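About Us

Hi, I'm Shoshana Obi, and I started Vukholm. We show robots how to do things with their - well, with our - hands. If you've landed on this page you probably either want a robot to learn a fiddly job, or you met one of us at an event and we talked your ear off. Either way, welcome!

How this got going

I used to work for a company called Prarthorpe, writing motion code for arms that packed boxes. I liked it a lot, but every time the box changed I went back to my desk for two weeks. One afternoon a woman on the packing line watched me fight with a tray insert, took it out of my hand, and turned it a little as it went in. It dropped right into place. I spent the next few days trying to write that little turn as code and never got it as good as she did it.

So I got interested in demonstrations. You do the job yourself, the system records what your hand did and what it saw, and a robot learns from lots of those recordings. I read everything I could find, bought a used arm, cleared out my garage and taught it to put a sponge in a cup. That took most of a winter. My kids still bring up the sponge.

Getsemaní Villaseñor came over to see it, asked me a long string of questions about timestamps, and then quit her job to do this with me. There were 3 of us by the first summer, and there are 11 now if you count the part-timers, which we do, as they record more than anyone.

What we do all day

Mostly we do chores, very carefully, over and over. Somebody sends us a task ("pick up the bread, put it on the plate" is a real one, and harder than it sounds) and we work out how a person would do it with two stiff fingers in place of ten soft ones. Then we build the table for it, record it, check it and hand over the data, or train the policy ourselves if that's what was ordered.

We have two ways of recording. The first is the hand-held gripper. You hold the thing, it has a camera on it, and you go about the task as if it were a clumsy pair of tongs. No robot needs to be in the room, and that means we can set up in a kitchen or a stockroom and be working before the coffee's ready. The second is remote control, where one of us moves a small leader arm on the desk and a bigger arm copies it. That's slower and it makes your shoulders ache, but you feel right away what the robot can't reach, and for anything heavy or awkward we still go that way.

People ask which one is better, and I've changed my mind about it so many times that I've stopped answering. For small tabletop jobs we start with the hand-held one. For doors, drawers and anything with a spring in it, Getsemaní will argue for remote control and she's usually right.

The kitchen table

Our oldest setup is the play-food one. We keep coming back to it when we train new people, as toast and plates make sense to everybody and it doesn't matter if you drop the steak. (You will drop the steak.) New folks get the gripper on their first morning and spend a good hour just moving things from one plate to another before we record anything at all.

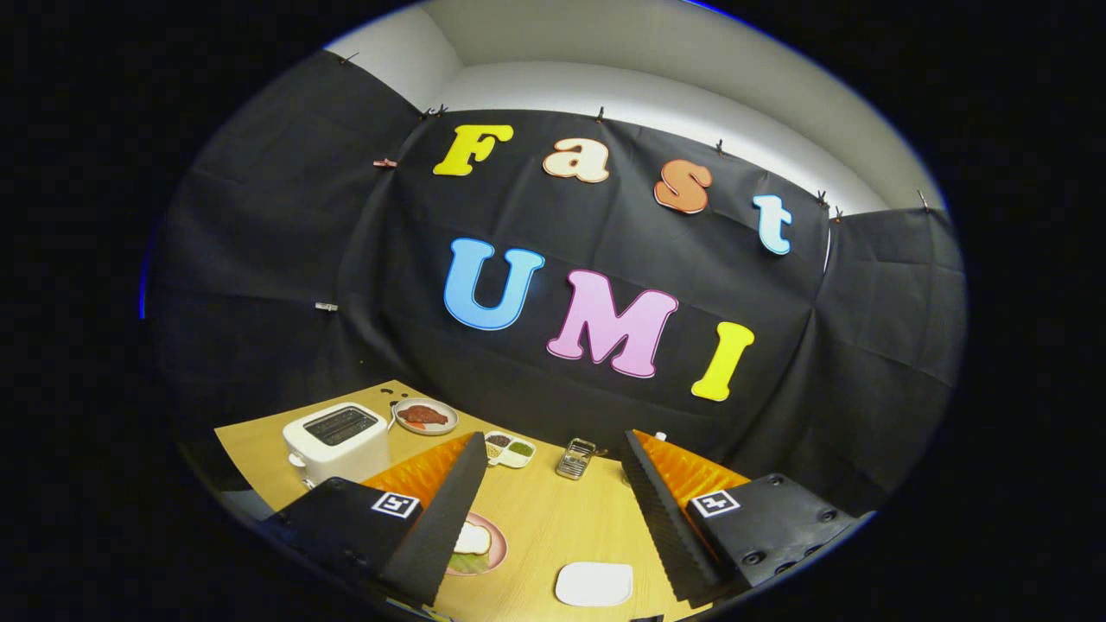 Gripper open over the play-food table, with the bread and lettuce on the pink plate.

We move the food and dishes between recordings on purpose. If the plate always sits in the same spot, the robot learns the spot and forgets about the plate, and then you get a very confident arm placing bread on bare wood. I did exactly that with the sponge, by the way. So a plate goes left, then right, then behind something, and the person recording has to reach for it a slightly different way each time. It feels silly for the first hour and then you get into a rhythm.

The other thing we drill is slowing down at the end. Everyone rushes the release! You've got the bread where you want it, your brain is already on the next one, and you whip your hand away. The robot learns the whip too. We ask people to open the fingers, wait a beat, lift straight up, and only then move off. I can spot one of our recordings just from that little pause.

How we check the work

Each session gets looked over by somebody who didn't record it. We keep the failed tries, but they go in their own pile with a note on what went wrong, and a client can have that pile too if they want it (most don't ask, and then a few months later they do). A normal order is 300 good recordings of one task. For a first look we'll do 50, which is enough to tell you if the task is sensible and if the fingers can even hold the thing.

We've turned jobs down at that stage. Brannigan, a small bakery supplier, wanted an arm to peel the paper off sheets of wafer. We tried it by hand with the gripper, we tried it by remote control, and neither of us could do it without tearing something. If I can't do it with those fingers, I can't show a robot how. They ended up changing the way the sheets were stacked, came back the next year with a different job, and we did that one.

Odow

Odow is our own little piece of software, and it came out of pure irritation. We were keeping track of sessions in a spreadsheet, with columns for the task, the table, who was holding the gripper and whether the light had changed, and people kept typing over each other. Getsemaní wrote the first version over a holiday. It lines up the video with the finger opening, plays it back, and lets you mark the start and end of each try with two keys. Clients get a copy with their data. The color scheme is terrible and I'm told it's staying.

Working here

We try to keep recording shifts short. Nobody holds a gripper for longer than 40 minutes without swapping out, and on a remote control day it's less. Your wrist gets tired before you notice, and tired hands make mushy recordings. Between shifts you review, or reset tables, or make lunch (real food, separate counter, please).

You don't need a robotics degree to record. Some of our best people came from restaurants, one came from framing pictures, and one used to repair watches and is so gentle with the fingers that we had to ask for a few rougher takes to mix in. What helps is being patient and being willing to say "that one was bad, throw it in the other pile." If you write code, we have work for you too, but you'll still spend your first 6 days on the tables with everybody else. I did say everybody, and that includes the accountant, who got pretty good at the toaster task.

Coming to see us

We like visitors. If you have a task in mind, bring the objects themselves, and bring spares of anything that can bend, crumble or roll under a cabinet. A visit takes a morning. You'll get a turn with the gripper, and I'd really encourage you to take it even if you feel a bit foolish, as you'll learn more about your own job in ten minutes than from any call with me. Then we sit down with Getsemaní, look at what you just recorded in Odow, and talk about whether it's worth going further.

Schools are welcome as well. We do a short session for high school groups where each student records a few tries and then we play them back side by side on the big screen. They're always surprised by how different they look from one another. One moves in a straight line, the next one takes a big swoop over the table, and they both swear they did it the normal way.

Write to us through the contact form with a couple of lines about your task. A shaky phone video of somebody doing it by hand is the best thing you can attach. I read those first.

- Shoshana

Page last updated November 22, 2024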